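게스트하우스 Yaman 묵어보신 분 계세요?

글쓴이: 짐은가볍게
8월에 Gunotcombe 쪽으로 혼자 가려고 숙소 찾는 중이에요. 후보가 Yaman이랑 Sternside 두 군덴데, 도미토리 가격 차이가 좀 나네요. Yaman은 23유로, Sternside는 그보다 훨씬 비싸고요. 주방 쓸 수 있는지가 저한텐 제일 중요해요!

댓글 1: 밤기차
Yaman에서 3박 했어요. 주방 넓고 냄비도 다 있어서 파스타 매일 해 먹었네요ㅎㅎ 주인 Hatice Sarıgül 씨가 아침마다 차도 끓여 주시고요. 단점은 언덕 위라 계단이 155개... 캐리어면 진짜 각오하세요.

댓글 2: 모래주머니
저는 반대예요. Yaman 침대 삐걱거려서 밤새 못 잤어요. 돈 더 내고 Sternside 가는 게 낫습니다. 거긴 개인 조명에 커튼도 있어요.

댓글 3: 밤기차
침대는 방마다 다른 것 같던데요? 2층 안쪽 방은 조용했어요. 그리고 Sternside는 주방이 밤에 일찍 닫아서 늦게 도착하면 못 써요.
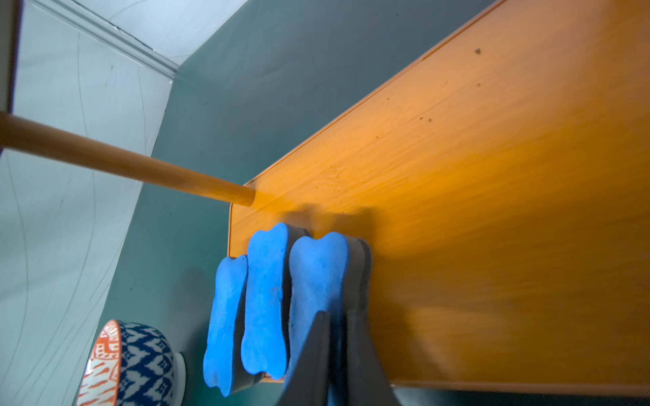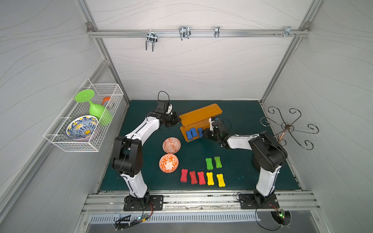 추가 질문: 공항에서 가는 법

글쓴이: 짐은가볍게
답변 감사해요! 저는 배낭이라 계단은 괜찮을 듯요. 혹시 공항에서 Havau 버스 타면 바로 가나요?

댓글 4: 유자차한잔
한 번 갈아타야 해요. 시장 앞에서 내려서 2번 타세요. 막차 놓치면 택시밖에 없는데 바가지 심해요ㅠㅠ

댓글 5: 모래주머니
택시 그렇게 안 비싸던데... 미리 숙소에 불러달라고 하면 정찰제예요. 저는 밤 도착이면 무조건 그렇게 합니다.

댓글 6: 유자차한잔
오 그건 몰랐네요. 저는 그냥 길에서 잡았다가 당했거든요.

글쓴이: 짐은가볍게
그럼 일단 Yaman에 안쪽 방 되는지 메일 보내볼게요. 귀마개도 챙기고요!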